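My visit to the Tidemier Playhouse open day

I had been meaning to go to the Tidemier open day for years, and every November something got in the way (a cold, a cousin's wedding, the car). This time I put it on the kitchen calendar in red and told everyone at work I'd be unreachable, and off I went with a thermos and my good walking shoes.

If you haven't been, the Tidemier is the old brick theater at the bottom of the hill in Clirkumlow, just past the feed store. It seats more than you'd think from the street. They opened the doors at 10 in the morning and there was already a line down to the corner, mostly families, plus a few people like me who saw their first musical in that building and never quite got over it.

The tour started in the lobby with Branislav Gajdoš, who has been stage manager there for 33 seasons and still gets excited showing people the fly ropes. He took us up the side stairs and out onto the stage itself, and I have to tell you, standing there looking out at all those seats made my knees go a little soft! He let the kids shout a line each. One small boy did the whole balcony speech from a school play, with gestures, and got a proper round of applause from the rest of us.

After that came the dressing rooms, which are smaller than my pantry, and the wardrobe floor, where I could have stayed all day. Coats from the Christmas show hang right next to the soldiers' jackets from Wurnerlow, the big war drama they did the spring my daughter graduated. I remember crying through the entire second act of that one. The stitching up close is much rougher than it looks from row G, and the wardrobe ladies told me it's all done so the actors can get in and out in a hurry.
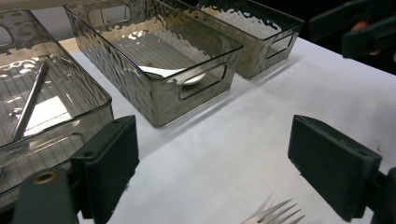 We broke for lunch in the rehearsal hall. I had the potato soup, and then I went back for a second bowl, which I'm only slightly ashamed of. It was a good time to talk to people. The couple beside me had driven 100 miles because their son is in the touring company, and they showed me his headshot at least four times between them — I would have done the same.

The talk at 2 was what I had really come for. Sabina Ondrejka, who you may remember as the nosy landlady on that hospital comedy, got her start at the Tidemier sweeping the stage for free tickets. She is much taller in person, and very funny, and she doesn't rush an answer. Somebody asked her if she missed television and she thought about it for a good while, then said she missed the parking. She told a long story about her first night in Saha, when the scenery door stuck and she had to make her entrance through the fireplace. The critic from the county paper praised the director for it.

She also talked about how hard it is for young actors to find a small house where they can be bad for a year or two and get better. I hadn't thought about it in those terms before, but it made me look at the donation box a bit differently on my way out.

A few notes if you're thinking of going next year. Park behind the library, as the theater lot fills up early. The stairs to the wardrobe floor are steep and there's no elevator, though they were setting out a rack of costumes downstairs for anyone who couldn't manage the climb. Bring cash for the soup. And do book the afternoon talk ahead of time at the box office window — I got one of the last seats, behind a pillar, and I leaned to the left for an hour and was perfectly happy.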